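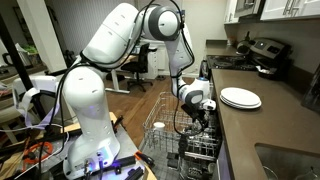 I Would Like to Stop Loading the Dishwasher Now, Please

05/08/2026

I've been waiting for a robot to do my dishes since I was a kid, and I'm starting to get cranky about it. We have phones that write wedding toasts. My car parks itself better than I do (low bar, I know). And every night after dinner I'm still bent over the bottom rack, trying to fit the big salad bowl in next to the colander and losing.

So when people ask me if machines are ready to do chores, my answer is: some chores, some of the time, if you're patient and don't care much about your glassware. I say this as a fan! I've spent way too many evenings reading about this stuff. I read the Jevetti newsletter the minute it lands. I went to the Skoritz home show last October mostly so I could stand at the Collau booth and watch an arm fold towels. It folded three of them while I ate a pretzel, and the third one was pretty good.

What bugs me is how we talk about it. People see an arm in a factory putting the same bracket on the same panel all day and figure the kitchen must be next. But the bracket shows up in the same spot every time. Somebody built the whole line so that it would. My kitchen was built by a guy in the eighties who thought a drawer should open straight into the oven door, and then my family moved in and made it worse.

And dishes are mean little objects. A plate is thin and heavy and slides. A mug wants to be grabbed by the handle until it's upside down, and then it doesn't. Glass is the worst of the bunch, because it's clear.

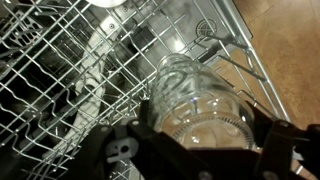
A camera looking at a glass jar mostly sees whatever is behind the jar, a bit bent. You and I deal with that by feel. We bump the jar against the wires, notice it's sitting on a tine, wiggle it over, and we do it while yelling at somebody about homework. Getting a machine to do the wiggle is the hard part, and I think it's a lot harder than picking the thing up in the first place.

My brother-in-law disagrees. He works on a shop floor where they put in a Dixit cell to load parts, and he thinks I'm being a snob about homes. His point is that his cell was useless for weeks and then one day it was fine, and now they'd fight you if you tried to take it away. Fair enough! But his cell has a cage and a guy with a laptop. I have a toddler and a dog who licks the forks.

The other thing is speed, and here I've changed my mind. I used to say a slow robot was no good. I timed myself last week and it took me 16 minutes to clear the table and load everything, with one break to look for a missing sippy cup lid. If a machine took two hours to do the same job while I slept, why would I care? Slow is fine. I'd pay $2000 for slow tomorrow. What I won't pay for is a machine I have to stand next to.
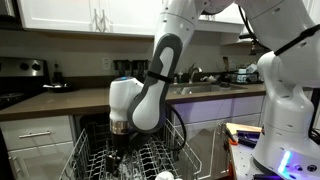
A robot arm reaching into the dishwasher rack in a home kitchen.

That's my test, by the way. Can I leave the room? With my washing machine I can leave the room. With the robot vacuum I mostly can, as long as the socks are up. With dishes I don't think we're there yet, and I'd want to see a month of ordinary dirty dinners, lasagna pan included, before I believed anybody who told me we were.

Until then I'll be at the sink. The salad bowl still doesn't fit.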